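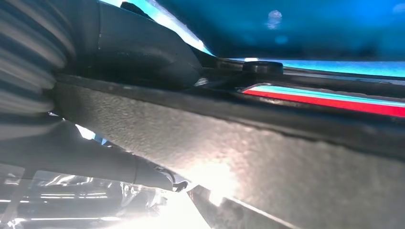 手首カメラの認識ソフトをどこまで信じるか
発表用メモ(2024年4月2日、社内技術交流会、話す用なので配布しない)

スライド1 表紙

自己紹介は短く。Chatzigeorgiouの制御ソフト担当、アームの手先まわりの認識と動作計画のつなぎ込みをやっている、まで。経歴は飛ばす。

最初に立場を言っておく。今日は導入を勧める話ではない。Pratauを半年触って、どこは使えそうで、どこはまだ信用していないかを話す。結論を先に聞きたい人には「今のまま本番には入れない、ただし捨てる気もない」と答える。

スライド2 何を評価したのか

Pratauは手首カメラの映像から把持の候補を出す認識モジュール。出てきた候補を、うちの動作計画のWemoに渡す。Wemoが軌道を作って、コントローラに流す。図は簡単なブロック図だけ。矢印の向きを間違えて描いていた版があるので、必ず新しい方を出すこと。

ここで確認しておきたい点。Pratauの資料では認識の成功率ばかりが前に出ている。われわれの現場で困るのはその後ろ、候補を受け取った計画側がどう振る舞うかの方が多い。認識が外れたとき、外れたことが下流に伝わるのか。この質問に資料は答えていない。問い合わせへの返事も「信頼度スコアをご利用ください」だった。スコアの話はスライド5で。

スライド3 自分の手が映る問題

手首にカメラを付けたことのある人なら知っている話なので、ゆっくりやらない。カメラは手先に近い。近いから死角が減ると言われるが、そのかわり自分のグリッパやケーブルが視野に居座る。付け方によっては画面の下側がほとんど自分の手、ということも普通に起きる。対象が見えているのは上の方の隙間だけ、という姿勢もある。

認識側の対処は自己マスク。グリッパの形状モデルと関節角から「ここは自分」という領域を計算して、そこを推論から外す。Pratauもこの方式。理屈は正しいと思う。

疑っているのは次の点。

・マスクは剛体の部分にしか効かない。蛇腹やケーブルのような曲がるものは、アームの姿勢でどこに来るかが変わる。CADに載っていても、載っている形でそこにいてくれない。
・白飛び。手先の平らな面に照明が当たると、表面のざらつきが消えて白い塊になる。縁が甘くなり、マスクの境界の外に「明るい何か」が残る。
・反射。つやのあるカバーに周囲の色が映り込む。対象と似た色が映れば、そこに候補が出る。

会場に聞く:手首カメラの自己マスクを手で調整したことがある人。たぶん手が挙がる。挙がった人には、どのくらいの頻度でやり直しているか聞いてみる。返事によってはスライド4を短くできる。

スライド4 マスクの作り方を比べた

比べたのは2通り。ひとつはPratau標準の、形状モデルからの自動生成。もうひとつは、うちで撮った画像に人が塗ったマスクを姿勢ごとに持っておいて、近い姿勢のものを引いてくるやり方。後者は見るからに古臭い。最初に提案したとき、あまり反応がよくなかった。

画像は3,000枚。そのうち1,000枚を評価用に取り分けて、マスク作りには使っていない。評価用を先に分けたことは必ず言う。前回の内部報告ではここが曖昧で、あとから誰にも説明できない数字になっていた。書いたのは自分なので、自分の失敗として話す。

結果について。曲がる部品の周辺では、人が塗ったマスクの方が安定していた。剛体の部分では自動生成で足りる。これを聞いて「では全部手で塗ればいい」と受け取られると困る。ケーブルの引き回しを変えたら塗り直しになる。グリッパを交換しても塗り直し。その手間を誰が持つのか、まだ決まっていない。

数字の表は出すが、読み上げない。Mivmontのセルの条件でしか取っていないので、小数点以下を比べても意味がない。照明も床の色もよそとは違う。「御社ではどうか」と聞かれたら、同じ分け方で自分のところの画像を撮ってください、と返す。

スライド5 信頼度スコアは何の信頼度か

この発表でいちばん時間を使いたいところ。

Pratauは候補ごとにスコアを返す。高ければ把持してよい、低ければ見送る、という使い方が想定されている。Wemoの側もそれに乗って、閾値を超えた候補だけで軌道を作る設定にしてある。

ところが、スコアが高いまま外れている例がまとまって出る。グリッパの縁のすぐ外側、暗い縁と明るい背景が接しているあたり。境界がくっきりしているのでネットワークは自信を持つ。そこにあるのは自分の手の輪郭である。

自信がないときに低いスコアを返してくれるなら、低いときに止めれば済む。間違っているときに高いスコアが返るなら、閾値をどこに置いても同じ種類の失敗が残る。閾値を上げれば、まともな候補の方が先に減っていく。グラフを見せながら言う。横軸の向きを最初に説明すること。前に練習したとき、ここで聞いている人が全員反対に読んだ。

Apostolos Lambrakisからの反論も紹介しておく。彼の意見は、スコアの較正をやり直せば大部分は消える、というもの。較正で改善するのは認める。ただ、較正用のデータに自分の手の輪郭の例が十分入っていなければ、較正したという安心感だけが増えると私は思っている。ここは彼と合意していない。合意していないと、そのまま言ってよい。本人の了解は取ってある。

スライド6 計画側でできること

認識が怪しいなら計画で守る、という考え方。やったことを順に。

まず、候補の位置が自己マスクの境界に近すぎる場合、スコアに関係なく保留にする。保留になったら手首を少し回して見直す。見直しても候補が手と一緒に動くなら、それは手である。対象なら、世界座標に直したときに動かない。単純だが、いちばん効いた。

次に、見直しの動作そのものをWemoの計画に含める。最初は認識側のスクリプトから直接コントローラに指令を出していて、計画側がそれを知らず、次の軌道の開始姿勢がずれるという事故寸前のことがあった。ログの時刻が合わず、原因にたどり着くまで長かった。指令の出口はひとつにする。当たり前だと言われるが、当たり前のことが守られていなかった。

それから再試行の上限。見直しは6回で打ち切り、人を呼ぶ。この値に理論的な根拠はない。上限がない版を動かしたら、同じ場所で延々と首を振っていたので付けた。もっと少なくていいという意見もあり、私もそう思い始めている。

副作用の話を忘れない。見直しの分だけサイクルは延びる。延びる量は対象の置かれ方で大きく変わるので、平均値を一行で出すのはやめた。生産側からは当然いやな顔をされる。それでも黙って外すよりはましだと説明しているが、納得してもらえたとは思っていない。

スライド7 ツールの話(時間が押していたら飛ばす)

デバッグ用に、カメラ画像、マスク、候補、計画された軌道を同じ時刻で並べて見るビューアを作った。見た目はひどい。ただし、これを作る前の議論はほとんど推測だった。認識の担当は計画が悪いと言い、計画の担当は認識が悪いと言う。並べて再生すると、どちらの言い分も半分くらい外れていた。

注意点として、時刻合わせを信用しすぎないこと。画像の時刻が露光の時刻なのか、ドライバが受け取った時刻なのか、確認するまで比較しても無駄。うちは後者だった。手首が動いている最中の画像では、この差がそのままマスクのずれになる。止まってから撮ればよいという人がいるが、止まったという判定もソフトがやっている。整定を待つ時間を延ばしたら症状が軽くなったので、マスクの不具合だと報告していたものの一部は、この判定の不具合だった可能性がある。どのくらいの割合かは調べ切れていない。

ビューアの配布を希望する人には、そのままでは渡せないと言う。内部の設定が埋め込まれている。10月に整理する予定にはなっている。予定である。

スライド8 売り文句への注文

Pratauに限らず、手首カメラの認識製品を見るときに聞いている質問を並べる。読み上げてよい。

・自分の手がどれだけ映り込んだ画像で評価したのか。
・マスクは誰が、どの時点で更新するのか。ハンドを替えた日はどうするのか。
・照明が飛んだ画像は評価に入れたのか、前処理で捨てたのか。捨てたなら、現場でも捨てる仕組みがあるのか。
・「候補なし」を正しく返した割合はあるか。

最後の質問に数字で答えた相手には、まだ会っていない。候補がないのにあると言われると、アームは何もないところか、悪ければ治具に向かって下りていく。成功率の表には、この種の失敗の欄がないことが多い。

デモの動画について一言。うまく動いている動画は、うまく動くことがあるという証拠にはなる。それ以上は読まない。うちの今日の動画も同じ扱いでお願いしたい。成功した回と、見直しを繰り返して打ち切った回を両方流す。打ち切りの方は長いので途中から。早送りにはしない。

スライド9 現状と、この先

現状。Mivmontのセルで、人が近くにいる時間帯に限って動かしている。無人の時間帯は従来の固定カメラに戻す。切り替えは手動。自動にしてほしいと言われているが、切り替えの条件を書き下せないものを自動にする気はない。

やること。曲がる部品のマスクを、姿勢ごとの引き当てから推定に変えられるかを試す。ケーブルの動きを学習で予測する案が出ている。私は懐疑的で、先にケーブルの固定を見直した方が安いと思う。機構の人には嫌がられている。両方やって比べる。

やらないこと。スコアの閾値の調整。もう十分やった。

スライド10 質疑用の控え

「エンドツーエンドの学習にすれば、マスクは要らなくなるのでは」
必ず出る。要らなくなるかもしれない。そのとき、自分の手を対象と取り違えたことをどこで見つけるのかを聞き返す。けんか腰にならないように。

「カメラの位置を変えればいいのでは」
変えた。手の映り込みは減って、指先が見えなくなった。近づいたときの最後の位置合わせで困ったので戻した。取り付けの自由度が大きいハンドなら結論は変わるかもしれない。

「深度は使わないのか」
使っている。近すぎる面では値が抜ける。抜けた画素を遠いと解釈する処理が途中に入っていて、これで一度痛い目を見た。該当の処理は外したが、ほかの箇所に同じ仮定が残っていないとは言い切れない。

「Pratauをやめて自作しないのか」
人手がない。それに、自作したら今日のような疑い方を自分のコードにできるか自信がない。

「結果の再現に必要なものは」
画像の分け方の一覧と評価スクリプトは出せる。画像そのものは客先の確認待ち。返事の時期は約束しない。

残り時間がなければ、深度の件は休憩中に個別で。Lambrakisも後ろの席にいるので、較正の話は本人に振る。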